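REPORT OF THE SORTING ROOM
Stemholm House, Lower Level

The undersigned was appointed to the Sorting Room by the Office of Estates on October 10, 2019, and was instructed to settle the effects of the late Hartmut Ackermann, repairer, of Kettler Street. The effects had arrived in one crate and were entered in the register under the number 300. The crate held parts. There were no letters, no photographs and no will.

The regulations of the Office are clear in such cases. Each article is to be laid on white paper in the steel tray, looked at by daylight or its equal, and placed in one of the yellow bins. The bins stand at the two sides of the table, and each has a meaning fixed by the Office. The near left is for articles of value. The far left is for articles of use. The near right is for articles belonging to another person. The far right is for articles concerning which no finding can be made.
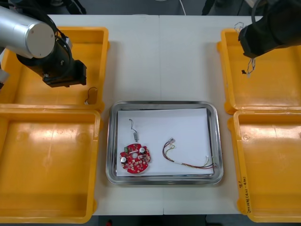 It had been the custom under my predecessor to complete an estate in 30 minutes. I found this custom difficult to observe. A red circuit board, round and notched at the rim, was the first article to occupy me past the permitted time. It had a hole through its center, and I could not determine what had once passed through it. A board of that shape must have been made to fit inside something. The something was not in the crate.

I wrote to the firm of Casmont, which had employed Mr. Ackermann in his early years, and asked whether the board was theirs. The firm replied in January that it had made 3,000 articles of a similar kind and had kept a record of none of them. It added that Mr. Ackermann had been a punctual man.

The plastic of the bins has held up well under long service. Small marks are to be expected where hard articles have been set down in haste, and I have entered them as ordinary wear.
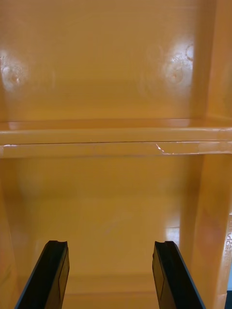

Of the Second Examination

The second examination was held at the request of a niece, who had come by train from Usano and wished to be present. The Office permits relatives to attend, provided that they remain standing and do not speak while an article is on the paper. She observed both rules for most of the morning.

I laid out the board again. I explained that it could be entered as an article of value only if a buyer were named, and as an article of use only if its use were known. She asked, during an interval, whether it might be entered as belonging to another person. I inquired which person. She said that her uncle had repaired things for the whole of Kettler Street and had seldom been able to get people to come back for them.

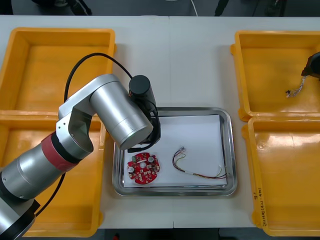
The regulations make no provision for this. They assume that what is found in a person's workshop was, in the main, that person's own. I consulted the three earlier volumes of findings and saw that my predecessor had never once used the near right bin. Its floor was as bright as on the day it was issued.

Toward noon we came to the small articles – the motors on their fine leads, the wires wound into loops by a patient hand. I had intended to enter them together as scrap. I left them on the paper somewhat longer than was necessary and asked the niece whether she had any statement to make for the record.

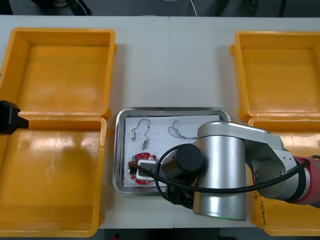

She stated that the wires should on no account be straightened, as her uncle had always coiled them so that he could tell in the dark which job they came from, and that if the Office did not mind she would like to take the list of Kettler Street addresses and begin knocking on doors.

I replied that the Office had no view on doors. The list was copied and handed to her against signature. Estate 300 was entered as open, with all articles held in the Sorting Room until called for, and the near right bin was given a fresh label.

Two persons have since called. One of them took away a motor, and the other asked only whether the room was heated.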